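Quick one because lunch is nearly over. Mending, month two.

So I said in June I'd stop throwing out clothes with holes in them. The pile is now 22 things high, which is embarassing. Mostly socks. One good coat from Malinowski with the lining gone under both arms.

Bought the Hasow needle set. 30 needles, I use two. The eyes on the small ones are hopeless, I gave up and went back to my grandmother's old ones from the biscuit tin. Thread is Uraseck, the matte kind, doesn't shine on black. Good stuff. Knots if you cut it too long though. Arm's length, no more.
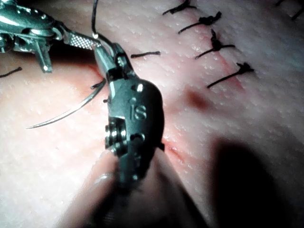

Stitch size is where I keep going wrong. Start out tiny and even, get bored, then it's great big loops by the end of the seam. Pulling too tight as well. The fabric puckers and then it rubs on your heel all day. Unpicked the same gray sock three times last night. Went to bed at 8 in a mood.

Coat lining next. Slip stitch I think, or ladder stitch, are those the same thing? Every site says something different. Stulance had a lining repair kit but it was out of stock and anyway I only need a strip of something slippery. Might cut up an old blouse.

Also need a thimble. My middle finger is a pincushion at this point.

Ok back to work. More when teh coat's done.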